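My dining table disappeared under plastic animals sometime in November, and for a while we ate standing up at the counter and pretended it was a lifestyle. If you have kids, or had kids, or have a sister who mails you everything her kids have outgrown, you know the kind of pile I mean. Cows with chewed ears. Three sizes of elephant. A shark that lives in the couch.

I'd been meaning to sort them since summer. What finally got me moving was stepping on a giraffe at six in the morning (horns up, naturally), and that same Friday I cleared a stretch of white tabletop, set out one big cream-colored plastic tray, and made myself a promise: every animal gets picked up once, looked at, and put somewhere. No "maybe" heap. The maybe heap is how I got here.

I've since become a total bore on the subject. I've asked other parents at pickup how they do it, I've asked a preschool teacher in Trullham, I've asked the guy who fixed our dishwasher. Everybody has a system and everybody thinks everybody else's is nuts.

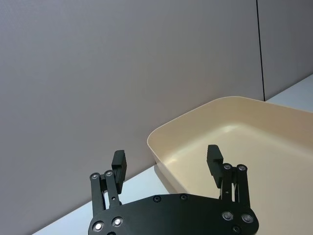

The tray is the part I'd defend to the end. I used to sort into lidded boxes, and I can tell you that a lid is where good intentions go to die. You can't see in, so you don't put things away, you put things on top. An open tray with a low rim sits there showing you exactly what's in it. My daughter Sina will happily drop a tiger into an open tray from across the room, and she wouldn't unclip a lid if you paid her in gummy worms.

I also like a pale one. Bright toys show up against cream like candy, and you spot the stray doll shoe and the dead battery right away. I had a patterned tray before this and I once lost a lizard in it for weeks!

Now, about the order of things. I start with the ones that stand up on their own. I know that sounds silly, but a standing animal on a bare table is so easy to grab, and you get a nice run going before you hit the tangle of snakes and monkeys with their arms hooked together. One animal out, one animal in, next. I had almost 100 of them to get through and the first 40 went by in less time than it took my coffee to cool.

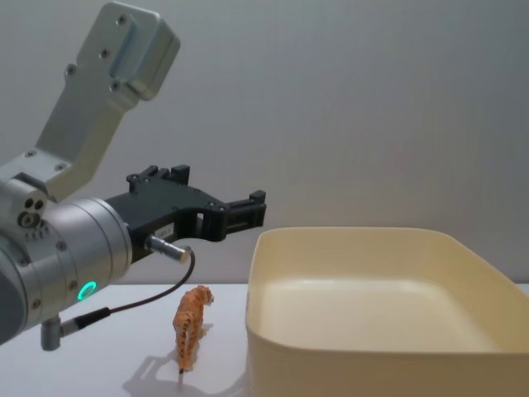
Jonalyn Dalisay thinks I have this backward. She wrote to me after I mentioned the great animal sort in a column, and she was very nice about it, but firm. Do the tangle first, she says, while you still have patience, and save the easy standing ones for when you're tired and want to feel clever. She also lets her boys keep two favorites out overnight, no questions asked, and says the fights over bedtime cleanup stopped within the week.

I tried it her way the next time. She's right about the favorites. I'm not giving in on the tangle.

What surprised me was how much I liked looking at them one by one. In a heap they're just clutter, but stand a little orange tiger on a table by itself and it has a whole attitude. Somebody decided where those stripes should go. My son Alix named ours Ambrosio, after nobody we know, and now I can't put that tiger away without saying goodnight to it.
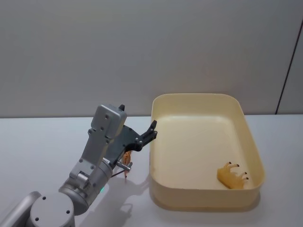

Last updated: November

Back to the practical stuff, then. Leave some open table beside the tray. If you shove it right up against the pile, things slide in by accident and you lose track of what you've checked. I leave enough room to set an animal down, turn it over, and decide whether it's staying. Mine get a quick look for cracks and for the sticky stuff I've stopped trying to identify.

Washing comes after. I did it the other way once and ended up scrubbing a dozen dinosaurs that went straight into the giveaway bag – very clean, very loved by some other family now, I hope. Warm water, dish soap, an old toothbrush for the feet. Stand them on a towel and keep the dog out.

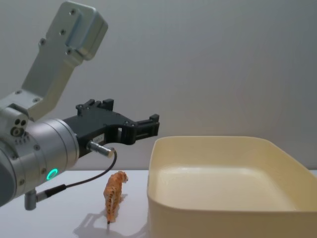 And put the tray where the kids can reach it. Mine spent its first month on a high shelf looking gorgeous, and not one creature made it home without me carrying it there. Now it's on the low bench by the back door, in everyone's way, and it fills up most evenings before dinner.

The final tally was 96 keepers, if you're curious. The shark is still in the couch.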